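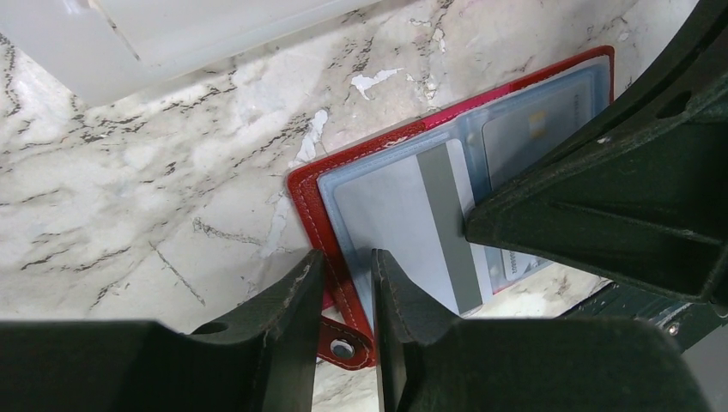 Home > Bags & Small Leather > Card Holders
Shop Guides Repairs Returns Contact

Mellen Folding Card Holder, red

Most card holder pages promise you a wallet for life. We've sold small leather goods long enough to doubt that, so read this before you order.

The Mellen is a folding holder with a leather outside and clear pockets inside. The leather is good. The pockets are plastic, and plastic is what gives out first on every holder of this type, whatever the maker tells you. Jadon, who supply these to us, rate the fold at 3000 openings. We don't know how they arrived at that number and they haven't shown us. If you open yours a few times a day, do the math and decide how much you care.

"RFID safe" was printed on the old box. We asked for test results in January, got a brochure, and took the claim off this page. Buy it to carry cards.

Four cards fit comfortably. You can force in more, but the leather stretches and won't go back, and then a single card slides out when you least want it to. Bills have to be folded twice. Coins, no.

Care: wipe with a dry cloth. Salminen leather balm works fine and so does plain neutral cream at half the price. Keep either one off the clear pockets, which go cloudy.

Color: red. It rubs darker at the corners with use. Some people call that patina and charge extra for it.

We ordered 400 and won't reorder until we see how many come back. If you want something thinner, the Groker sleeve has no clear pockets and less to go wrong, though it's dull to look at.

Warranty: 2 years on stitching, none on pockets.

Page updated 16th February

We use cookies to remember your cart. Accept / Manage settings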